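Section 4 -- Open Day Demo Table, Set-up

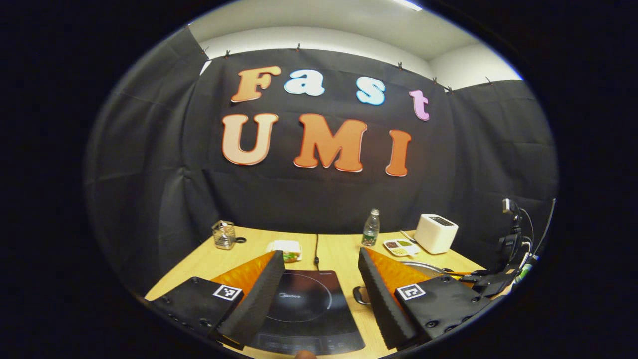 Fig. 4. Cooktop station from the hand-held gripper, jaws open. Letters on curtain read "Fast UMI".

1. Cooktop on table, cable out the back toward the curtain.
2. Lay out tray, bottle, food container, utensil holder.
3. Check both square markers on the gripper plates. Wipe if smudged.
4. Jaws fully open, then start the session.
5. One dry run, cooktop off. Do not skip.

Note: visitors get 60 seconds each with the gripper. Nesma keeps the list -- 27 slots, no extras.

CAUTION: glass top stays hot after power off. Keep foam pads clear of it.

CAUTION: keep visitors hands away from the rig on the right. Stop button first, questions after.

6. Pack up per Section 9. Grippers go back to Clestell, seperate case.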